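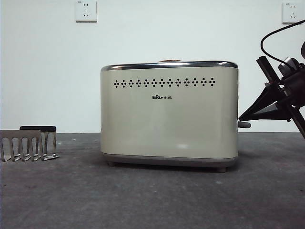

Chapter 7
Where Doctors Settle, and Where They Don't

By the end of this chapter you should be able to:
explain the difference between a shortage of physicians and a poor spread of physicians
describe how training location shapes where people end up practicing
read a simple drive-time map and say what it leaves out
argue for or against at least one recruitment incentive, using the Gimano case

Before you start: you'll want the terms from Chapter 6 handy, especially "panel size" and "catchment area." If those are fuzzy, go back and skim the margin notes. I'll wait.

7.1 A town with a hospital and no doctor

I grew up forty minutes from a town called Gimano, population 4000, and for most of my childhood I assumed every town that size had a doctor the way every town had a post office. Gimano had a brick hospital built in 1930, with a nice wide porch and a brass plate by the door. It had nurses. It had an X-ray machine that everybody was very proud of. For three years while I was in high school, it had no physician living in the county at all.

I didn't think of that as a policy problem (I was sixteen, I thought about very little). My mother just said you'd better not get sick on a weekend. If you did, the nearest emergency room with a doctor on duty was in Merkari, 129 miles away, and half of that road was two lanes through the hills.

When I got to graduate school and started reading about the health workforce, I kept running into national totals. So many doctors per thousand people, a line going up, a line going down. I remember sitting in the library getting kind of annoyed! You could have doubled the national number in those years and Gimano might still have had zero. The total tells you how many doctors there are. It tells you nothing about where they eat dinner.

So that's what we'll be working on in this chapter. People in the field call it maldistribution, which is an ugly word, and I'll mostly say "spread" instead. You should know the ugly word for the exam and for reading journal articles.

7.2 Shortage or spread?

Try this quick test. Picture a region with plenty of primary care doctors on paper, and suppose nearly all of them work within a few blocks of the same big medical center. A patient who lives next door can get seen tomorrow. A patient two counties over waits a month and loses a day's pay to get there. Does the region have a shortage?

My students usually split down the middle, and then they argue, and I let them. The people who say yes are thinking about the patient two counties over. The people who say no are thinking about the payroll. Both groups are using the word correctly as it gets used in everyday speech, so in this book we'll be pickier. A shortage means there isn't enough care in total to meet need, even if you could move it around freely. A spread problem means there might be enough, but it sits in the wrong places. Plenty of regions have both at once, and the fixes are different. Opening another medical school may help with the first. It can leave the second exactly where it was.

There's a third thing that gets mixed in here, and that's fit. A doctor can be close by and still be out of reach if she doesn't take your insurance, or isn't accepting new patients, or the office closes before your shift ends. We'll come back to fit in Section 7.6 — for now, just keep it in a corner of your mind.

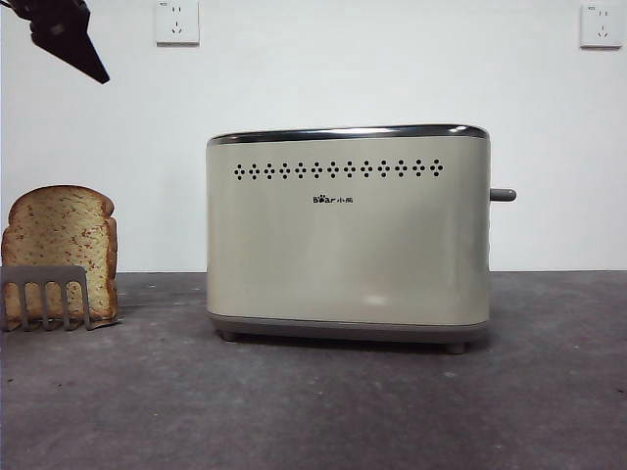
Back to Gimano, because the town did eventually do something about it. The county board tried money first. They offered a signing bonus, and a young doctor took it, stayed until the payback period ran out, and left that same month. They tried it again and got the same result. I've read the minutes from those years, and you can feel the board getting tired.

What came next was slower. The hospital made a deal with the Özkan Clinic in Merkari to host residents, the doctors who have finished medical school and are training in a specialty. Each resident would spend 12 weeks in Gimano, living in a house the county had fixed up, seeing the same families week after week. A few of them hated it. A few of them bought snow tires.

I'm going to be careful with this story, and I'd like you to be careful too. Residents who chose the Gimano rotation may have already been leaning toward small-town practice, and a lot of them came from small towns themselves. If some of them later settled in the county, was it the rotation that did it, or would they have gone somewhere like that anyway? Researchers call this selection, and it's the biggest headache in the whole literature on rural training. Keep asking about it every time I show you a table.

Stop and think
Suppose you were on the county board and had enough money for either one large signing bonus or two years of the resident house. Write down which you'd pick and why. Keep the paper. You'll need it again in Section 7.5, when we look at how Nokeo, the next county over, spent its money in a completely different way.

7.3 Reading a drive-time map

Let's start with the simplest tool we have. A drive-time map shades every point in a region according to how long it takes to reach the nearest doctor by car.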